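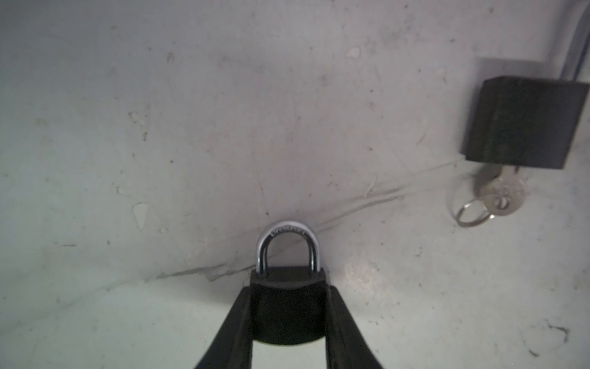
Figure 1. Small black padlock with a silver shackle.

Shared Workrooms at Skarkalness Hall: Access, Storage and Cleaning
Student Project Report
Submitted by Rosaire Grewal
Wednesday, January 4, 2023

1. Purpose

This report examines how students use the shared workrooms at Skarkalness Hall and whether the present rules on access, storage and cleaning meet their needs. The workrooms were opened to students in all departments last March. Since then the Housing Office has received regular complaints about missing supplies, full shelves and tables left in poor condition. The project was carried out over seven weeks as part of the course in Facilities and Services.

2. Method

Interviews were held with 28 students who use the workrooms at least once a week. Each interview followed the same list of topics, and notes were checked with the student afterward. The sign-in sheets for the fall term were also read, although several pages from the Drinder wing were missing and that wing is covered by interviews only.

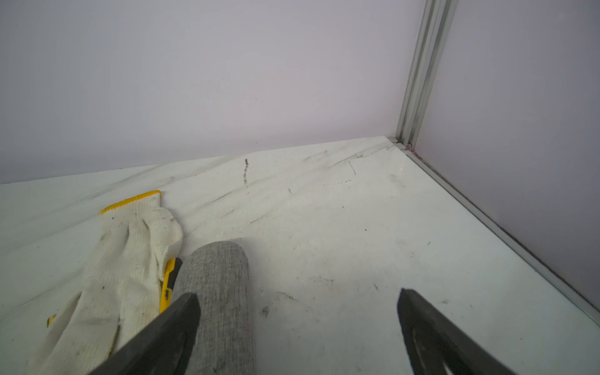 3. Access and Locks

Students may keep materials in a locker for one term and must supply their own lock. Many did not know this rule. Some had been told by other students that lockers could be kept all year, and lockers were still closed with padlocks well after the term of use had ended. The Housing Office does not cut a lock without written notice, and the notice period is long enough that a new student may wait most of a term for a space.

Opinions on combination locks were divided. Students from the design program preferred them, as keys are easily lost between buildings. Others felt that combinations are shared too freely among friends — a concern that the sign-in sheets can neither confirm nor rule out.

4. Cleaning

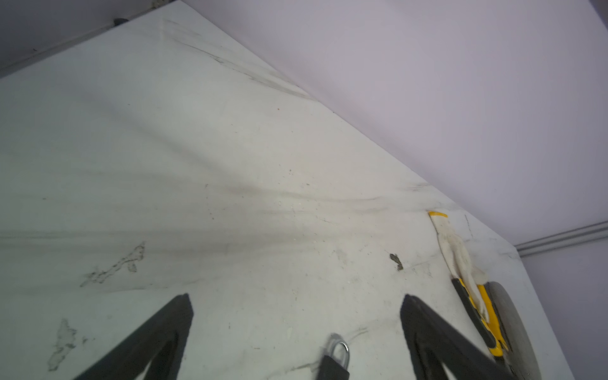

Responsibility for cleaning is the least settled matter in the current rules. The posted notice asks users to "leave the room as found," and students read this in different ways. Several said that they wipe a table only when they have used glue or paint. Small, dry debris is seldom thought of as a mess, yet a white tabletop with grey streaks, smudges and scattered crumbs is one that the next user must clean before laying out paper or fabric. Students working on final drawings reported bringing their own cover sheets for this reason. The contract with Trokell covers floors and trash but excludes work surfaces.

5. Storage

Most disputes over storage concern work in progress. Shelves are shared, and unlabeled items are often moved to make space. Students in the Hämmerli studio have adopted a simple system of dated tags, and those interviewed there reported fewer losses. Wall-mounted storage was the most common request, chiefly for small tools and tape.

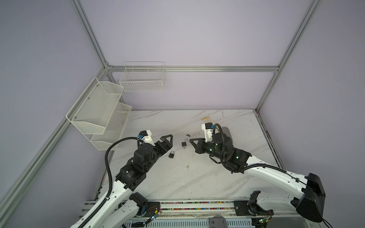
6. Recommendations

The locker rule should be printed on the sign-in sheet, with the end date of the term shown. The notice period for abandoned locks should be reduced to four school days.

Work surfaces should be added to the cleaning contract. If this is not possible, cloths and cleaner should be kept in each room and the posted notice rewritten in plain terms.

Dated tags should be tried in all workrooms during the spring term. A budget of $4000 is requested for tags, cleaning supplies and wall storage. Prices for the wall storage had not been received when this report was submitted and will be sent to the Housing Office separately.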